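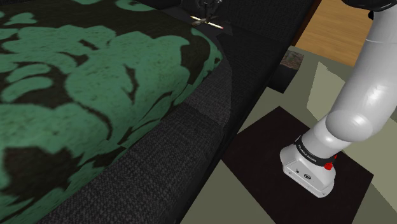
4.3 Comparing finger sets in the Weldu simulator

Do this before you touch the real fingers. Simulated ones cost nothing to bend.

1. Load the Loltodholm room and pick the Franka arm. Leave the sofa where it is, however much the pattern bothers you.

2. In the Betard panel, set the grip force to 10 N and the step limit to 600.

3. Switch to the wrist view and bring the open fingers down over the pencil. Stop before they touch anything.

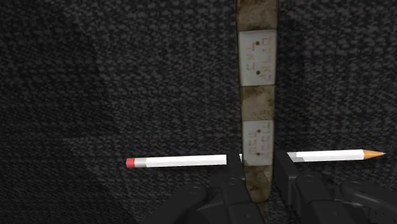
4. Check which way the fingers will close. A pencil pinched across its width behaves itself. A pencil pinched end to end goes on a trip.

5. Close, lift, and hold for 6 seconds. Write down the result, including the ones you don't like.

6. Swap to the Clukum fingers and repeat from step 3 with the same seed (we use 154, for no good reason).

Note: The room view is fine for checking reach and useless for judging finger gap. Use the wrist view for that.

Caution: The red button on the simulated base stops nothing. Use Pause. Please don't carry this habit over to the real arm.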